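Work with us > Open calls > Bench and assembly

Filed under: Paid sessions, Hardware, Daltbridge

Participants wanted: trying out assembly trays on open computer boards

Trivelow is looking for people to spend a day at our Daltbridge shop putting memory modules into server-type boards and taking them out again, with the modules staged in a molded tray beside the machine. We pay $800 for 5 sessions. Posted Mar 15, 2025.

I should say up front that I'm the one who asked for this call, and I'm not a believer. The tray comes from Stenen, whose sales sheet says it saves time and cuts down on dropped or scratched parts. Maybe it does. I've watched good techs work off a folded towel for years with no trouble, and I've also seen plenty of clever fixtures end up under a bench holding someone's lunch. The sheet doesn't say who tested the tray or what they compared it with. I asked and got the same sheet again.

So we want to find out for ourselves, with people who have no stake in the answer. You'd work standing at a bench with the chassis open and the tray next to it. The tray has small clips for a module and a few open compartments for whatever else you want in them. In half of your sessions' tasks you use it. In the other half you lay the parts out any way you like. 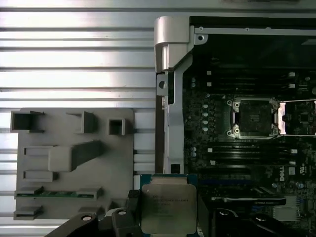 Kuster, reading a draft of this call, objected that a fair comparison needs people who have used the tray long enough to stop thinking about it, and that anything new looks slow on the first morning. Fair enough. That's why the first session is practice and none of it goes into the results. I still think that if a tray needs a week of getting used to, the sales sheet ought to mention it.

What you'd be doing

Mostly seating and removing memory. You'll open the latches, line the module up with the slot, press it home and check that it's held. Then you'll do the reverse and put it back in the tray or wherever you've decided parts go. Some tasks also have you work near an empty processor socket, where the pins don't forgive a dropped screw. Please don't apply if you think that part sounds like a good time to hurry.

After each session you fill in a short form. There's a box for complaints, and I'd like to see it used. If the clips pinch, or the slots are in the wrong place for a left-hander, write that down.

Who we want

We have room for 11 people. A mix is best: some who build or repair machines for a living, some who have done it once or twice at home. You need steady hands, decent close-up vision (glasses are fine), and the ability to stand for most of a session. If you've worked for Stenen or sell their products, sit this one out.

We don't need a resume. We aren't impressed by certificates either, though you can mention them. Tell us which machines you've had open and what went wrong, because something always has.

What you won't get

This isn't a job and it won't turn into one. It isn't training. You also won't get a free tray. Payment comes after the last session, and if you drop out partway you're paid for the sessions you finished. Parking at the Daltbridge shop is free but tight.

How to apply

Write to the Trivelow bench desk and put call 1031 in the subject line. Give us a few sentences on your experience, whether you're left- or right-handed, and which days in March you can't make. We'll answer everyone, including the people we turn down. Results go to all participants, whichever way they come out, and Stenen gets its copy the same day you do.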